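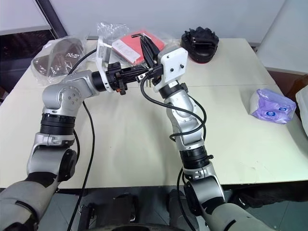 Two robot arms above a pale table, with packaged items along the far edge.

Home | Registers | Burial Ground | Essays | Contact

Transcribe the Register as Written

Last updated: 21/09/2020

The burial register of the Horgan congregation has 1361 entries in 4 bound volumes. A typed transcript of the first two volumes has been in use for years, and a transcript of the other two is now in preparation. My argument concerns the rules for that second transcript. I think the rules used for the first one were wrong and should be dropped before any more pages are typed.

The first transcript corrects as it goes. Where the clerk wrote a surname three ways in ten years, the typist chose one spelling and used it throughout. Where a date was given by the church calendar, such as "second Sunday after Easter," the typist worked out the day and month and entered only those. Abbreviations were expanded without brackets. Where the age at death was missing, it was filled in from the gravestone if one could be found. None of these changes is marked on the page.

The case for this practice is easy to state, and Enda Dunne has stated it fairly in his reply to my earlier note. Most people who use the transcript are looking for one family. They want an index with one spelling. They do not read old handwriting and do not care how the clerk shortened "daughter." A clean text serves them faster. I accept all of that as a description of the readers. It does not settle what the base text should contain, and an index can do everything he asks for while the entry itself is left alone.

Consider the surname question first. In volume one there are two families in the Vamanley district whose names differ by a single letter. The typist took them for one family. Both were merged under the more common spelling, and a reader of the transcript now finds a man with two wives living at the same time. Aisling Ní Mhurchú found the problem when she compared the entries with the pew rent book. The correction took her most of a winter, and it was possible only because the original volume survives and she was allowed to handle it. Every use of an old bound book wears the binding. A transcript ought to reduce handling, and one that has to be checked against the book at each doubtful point increases it.

The dates are worse. To convert a movable feast to a calendar date, the typist needs the year. The clerk often wrote the year once at the head of a page and did not repeat it when January came. An entry placed in the wrong year will convert to a wrong day, and often to a wrong month as well. One burial typed as April belongs in March. With the original wording in the transcript, any reader with a table of Easter dates could have caught the error. With the wording removed, there is nothing to catch.

Ages taken from gravestones raise a different point. A gravestone and a register are separate sources. They were made by different people, sometimes many years apart. When they agree, the agreement is evidence. When the stone is copied silently into the register, the two will agree every time, and the agreement is worthless.

The rules I would use are short. Type each entry line for line. Keep the spelling, the capitals and the abbreviations. Put anything supplied by the typist in square brackets. Mark an unreadable word as unreadable and leave any guess for a footnote. Record the volume and page for every entry. Put standard spellings and converted dates in separate columns, where they can be searched and, if wrong, fixed without touching the text.

Diarmuid Hennessy objects that this will take longer. I timed both methods on the same pages of volume three. Literal typing was a little faster, as there were fewer decisions to make. The extra columns then added more time than had been saved. The total was higher, and I do not dispute his point. The columns can be filled in later, though, by someone who has never seen the original book.

That leaves the 649 entries already typed under the old rules. I would redo them. Colm Ní Mhurchú prefers to keep the old transcript and attach a list of errors, but a list covers only the errors someone has found. If retyping must wait, a plain notice at the top of the old transcript should say that names and dates have been altered.

Filed under: Church Records, Burial Registers, Opinion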